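Early access has become a permanent address

I bought Zamby last August, when the store page said the full release was "close." I have put 335 hours into it since, so nobody can tell me I didn't give it a chance. It is still in early access. It now has a cosmetics shop.

The deal used to be easy to understand. You paid less, you put up with bugs, and the studio used your money and your complaints to finish the thing. Isaksson, the studio behind Zamby, charges $30 today, up from $18 when I signed on. The price has left early access even if the game hasn't. The second biome is a flat brown field with a locked gate in it, and the inventory still eats arrows when you split a stack.

My friend Hiwot Lemma thinks I'm being unfair. Small teams need cash flow, she says, and a game like Sereletti would never have been made without years of paying testers. Fine. I loved Sereletti. But it had a list of what was missing, and the list got shorter. Zamby's road map has been redrawn five times by my reading of the patch notes, and farming, which was supposed to come first, has slid to the bottom every time. 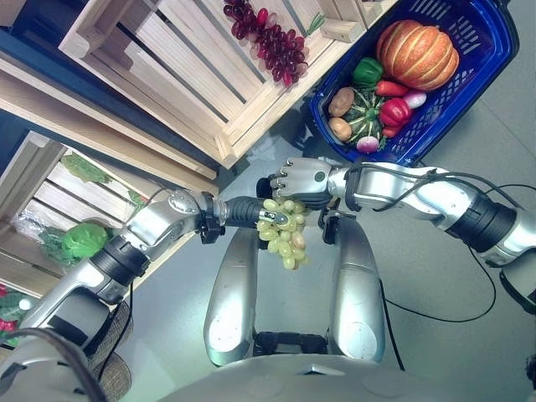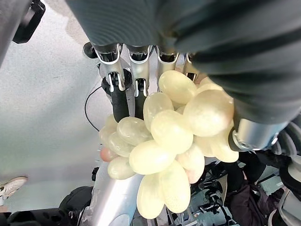 Grapes in the grip of a robot hand, in both pictures.

What bothers me most is the label. Point out that co-op drops players every time a storm rolls in and the forum regulars will tell you it's early access, what did you expect? I expected co-op to work before anyone drew a $5 hat. A label that excuses everything and never expires isn't worth much to the person paying.

Stores could fix some of this. Put a date on it – two years, say – and after that the game is sold as a finished product and reviewed as one. Developers will say that a deadline leads to rushed games. Maybe, though I've played plenty of rushed games that at least had an ending.

I'll probably log in this weekend anyway. Hiwot wants to try the storm caves again, and I still need the iron.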